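Speaker notes – "Planning in a kitchen that doesn't exist yet"
Prirnenlow meetup, February. 30 minutes including questions.

Opening (slide 1)

Say hello, thank the hosts, and let people finish settling in with their tea. Mention that I'll talk mostly about the planner and only a little about perception, so anyone who came for the camera side should catch me afterwards and I'll happily talk their ear off.

Why simulate first (slides 2 and 3)

Start with the plain version. Our planner is called Tusto, and all it does is take a goal and a picture of the world and hand back a path for the arm. The rendered kitchens come out of Clutine, our scene builder. We like kitchens because they're cluttered in the ways real homes are cluttered, with things left on the counter in spots no engineer would have picked. Give a wave to anyone in the room who has ever tuned a collision margin at 2 in the morning – they'll know who they are.

Slow down on the next slide and let people look at it for a bit.
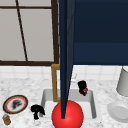 Slide 4. Simulated kitchen, arm and red sphere at the sink.

Point out how much of the view the arm itself takes up. It comes straight down the middle and hides part of the faucet, and a planner working only from this view has to make a decision about what might be back there. Ask the room what they would do. Usually somebody says "treat it as solid" and somebody else says "move and look again", and both are fair answers, so let them go back and forth a little before moving on.

How Tusto handles it (slides 5 to 7)

Hidden space gets a cost, and the cost fades as new views come in. Go gently through the diagram, because the colours are hard to read from the back row. In our last batch we ran 1,373 planning requests, and the slow ones were nearly all caused by hidden space near a goal. Tell the Esteban story here if there's time (that's our test bench, and it spent a whole afternoon politely refusing to move because the fade rate was set to zero).

Demo

Use the recorded run if the wifi is bad. Open the log viewer beforehand and make the font bigger – I forgot last time.

Questions

Likely ones: does it work with moving people nearby (not yet), can they try it (yes, the link is on the last slide), and why not just add more cameras. For that last one, be kind, it's a good question, and go back to slide 4.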